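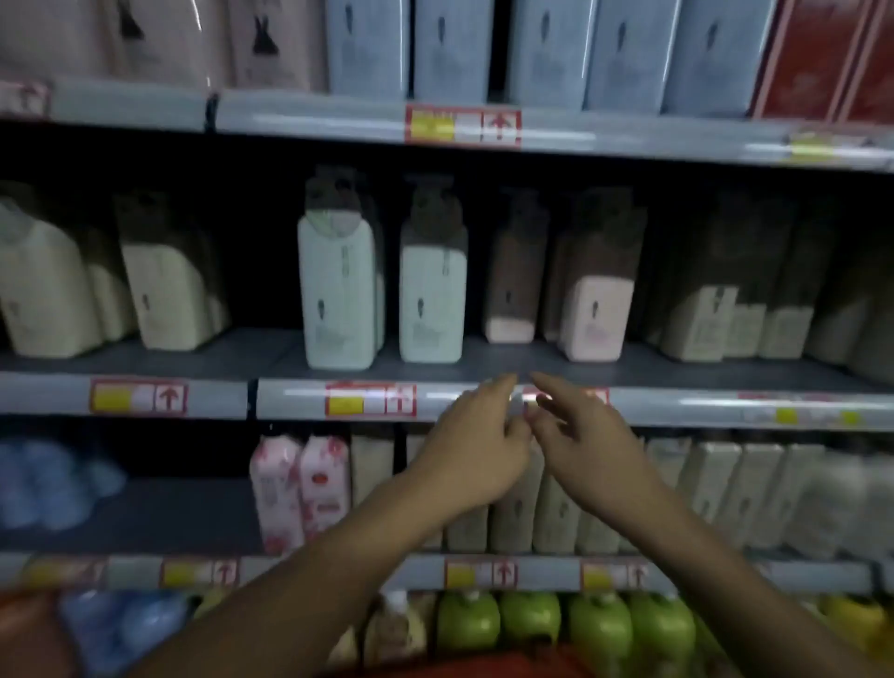
Workshop helpers and first-person recording participants wanted — Pliltidari shelf robot

Pliltidari is a small two-armed robot being built in a shared workshop in Lestville. It is meant to straighten and restock shelves, and in time to fetch things from them for people who find reaching difficult. The base and the lifting column are finished. Both arms move. The hands are on their third version and still need work, and the software that tells them what to do needs a great deal of ordinary footage of people using their own hands at shelves.

We are looking for two kinds of people, and you may apply for both.

Build helpers (2 places)

You would join the bench team for one evening a week and one longer session a month. The work at present is rewiring the left wrist, printing and fitting new fingertips, and making a proper cable run down the back of the column. There is also a good deal of filing, drilling and tidying up. You should be able to solder neatly and read a simple wiring diagram. Experience with small motors is useful. We can teach you the control software if you have written a little code before in any language.

These places are unpaid. Your bench fee is covered for as long as you are on the project, and you can use the workshop tools for your own builds outside project hours. Please do not apply if you only want to write software from home. We have enough of that for now.

Recording participants (20 places)

You would wear a light head-mounted camera and carry out simple tasks with both hands: reaching to a rail, picking up a bottle, turning it so the label faces forward, putting it back, moving a box along. Most tasks take less than a minute and are repeated at different shelf heights. No technical knowledge is needed. Left-handed people are especially welcome, as are people over 60 and anyone who normally uses a stick or a grabber.

Each participant does two sessions. You need to be able to stand for half an hour at a time, with breaks, and to reach shoulder height comfortably with at least one arm. Glasses are fine. Please wear plain sleeves and take off rings and watches beforehand.

We have 3637 short clips so far and want a wider range of hands, heights and habits before we train the next version. Recordings are stored on the project's own drive and are used only for this build and for the sister build in Abu Hammour, which has the same arms on a fixed stand. Sound is not kept. You can ask for your clips to be deleted at any time up to the end of the project, and you will be given a form explaining how.

Travel costs are paid on the day, up to the price of a return bus fare within Lestville. Tea and a sandwich are provided.

Where and when

Bench work is at the Polisano unit, on the ground floor. The door is step-free but the toilet is up a short flight of stairs — tell us if that is a problem and we will arrange your session elsewhere. Recording sessions run in the daytime and early evening. The project is funded until December.

How to apply

Write to us in no more than 200 words, saying which role you want and when you are free. Build helpers should add a picture or a short account of something they have made or mended, working or otherwise. Recording participants should give their height and say which hand they write with. You must be 18 or over for either role.

Leave your application in the Pliltidari tray at the front desk or send it through the contact page. Applications close on May 28, 2024. Build helpers will be asked in for a trial evening at the bench before places are confirmed.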